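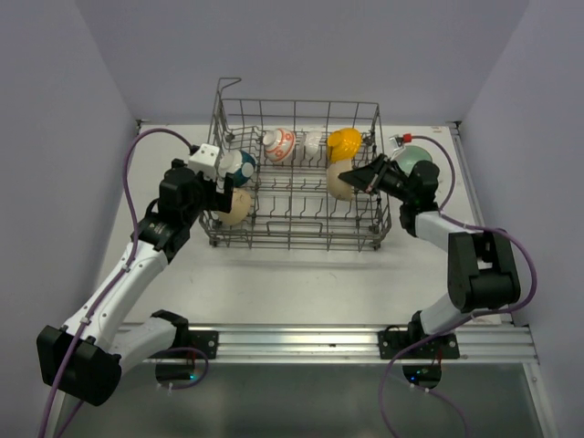

阿尔特内斯(Altness)公寓公共厨房使用会议纪要

2023年5月7日
记录:Reda Metwally

一、出席情况

各楼层代表均到会,二层代表迟到,从第三项议题开始参加。伊卡姆(Ikham)物业派一人列席,不参加表决。

二、上次会议遗留事项

1. 水槽下方的软管已更换,费用178元,从公共账户支出,收据贴在记账本内。
2. 三月提出的抹布分色使用一事,执行情况一般。三层反映擦灶台的抹布仍有人拿去擦碗。会议决定不再另发通知,由各层代表口头提醒。
3. 204室要求退还押金柜钥匙的费用,物业已答复,本次不再讨论。

三、碗架的使用

本项讨论时间最长。现用的是灰色金属丝沥水架,敞口,底部有成排的竖齿。有人提出架子太小,应当再买一个。也有人认为架子够用,问题在于放法:碗平放会占掉几排竖齿,碗底还会存水。

经讨论,形成以下意见:

1. 碗一律侧放,靠在竖齿上,不要口朝上平放。
2. 大碗、深碗靠两侧放,小碗放后排。架子中间尽量留空,方便后来的人放盘子。
3. 架上同时放的碗以6个为限,超过的请自己擦干收走。
4. 过夜的碗由次日值日人收进橱柜,不分是谁的。

四层代表对第3条有保留,认为周末做饭的人多,这个数不够用。会议同意先试行,下次会议再看。

四、杯子是否与碗同架

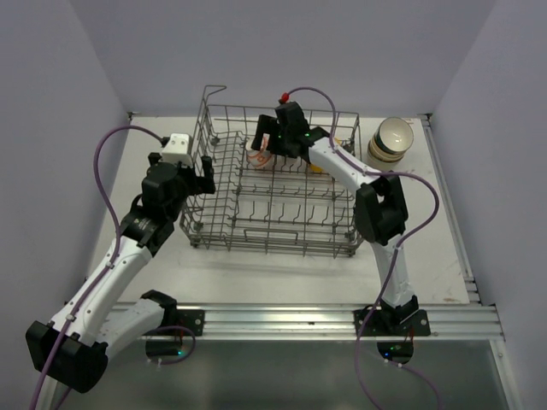

一层代表认为杯子应当单独放,理由是杯子容易被碗挤倒,拿碗的时候也容易碰到杯口。三层代表不同意,说台面本来就不宽,再摆一个杯架,切菜就没有地方了。物业列席人员介绍,阿勒马耶胡(Alemayehu)那边的公寓在墙上装了一排挂钩,住户反映还可以,但有柄的杯子才能挂。

表决结果:杯子暂时可以与碗同架,斜放,取放时先拿杯子后拿碗。玻璃杯不上架,洗后自行带回房间。

五、采购

会议批准厨房用品预算1000元,用于购买洗碗刷、擦碗布和橱柜隔板。隔板优先考虑贝杜姆斯卡(Bedumska)的款式,由二层代表去量橱柜内部尺寸后再下单。是否添置第二个沥水架,留待下次会议。

六、其他

1. 有花纹的碗与素色碗叠放时,中间垫一张厨房纸。
2. 沥水架每周挪开一次,擦净下面的台面。值日表上加一栏。
3. 钢丝球不得用于清洗带釉彩的碗。
4. 无人认领的餐具在橱柜最下层保留一个月,之后由物业处理。

下次会议时间由物业另行通知。

评论

三楼东户:平放存水这一点早该写进去了,我的碗底都有一圈水印。

小米粥:周末6个真的不够,光我们一家就四个碗。能不能晚饭时间放宽一点?

Reda Metwally 回复 小米粥:已记下,下次会上提。

老葛:擦碗布买几块厚的,上回那种一洗就掉毛。

202:玻璃杯带回房间没问题,那保温杯的盖子算不算?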